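Gripper reports "object held" with nothing in it
Cell Troubleshooting > Grippers and Tooling
Started January 2025

wumesberg_cell3
Pick-and-place test on a white tabletop, single arm, two-finger gripper, wrist camera. Item is the pale yellow one with the splayed lobes, target is the teal bowl. The fault: on some cycles the controller sets the held flag, the arm runs the full place motion and the gripper is empty. Log shows 2854 cycles, 100 with the false flag. No error code on any of them. Typical views of the work, one from outside and one from the wrist:
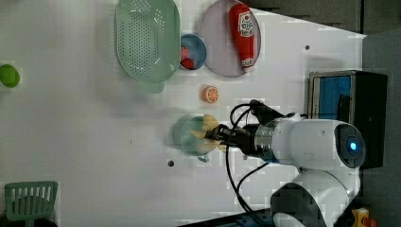
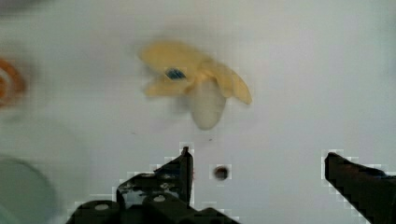

First: item in the gripper over the bowl. Second: wrist view, fingers open, item on the table.

okonano_tech
What does the held flag depend on? If it is motor current alone, one finger dragging on the tabletop will trip it.

wumesberg_cell3
Current plus a position window. The window was widened in August to suit a thicker item and never set back.

Ayman Badawi
Then set it back before touching anything else. With the window wide open, a stalled finger and a good grip look the same to the controller.

ramer_b
Disagree. I would look at the cable first. There's a loop above the wrist and another running down across the table. If either one pulls at full reach, you get a current spike with no contact at all.

Ayman Badawi
A cable pull would follow arm pose. Sort the 100 by pose and see.

wumesberg_cell3
Sorted. No grouping by pose. Restored the old window and reran: 2464 cycles, 3 false flags.

ramer_b
3 is still a fault. Tie the cable back and run it again.

okonano_tech
Agree with ramer_b on that. Also make the arm stop on a lost grip. It should not be finishing the place motion empty.

wumesberg_cell3
Stop on lost grip is in now. Cable is next.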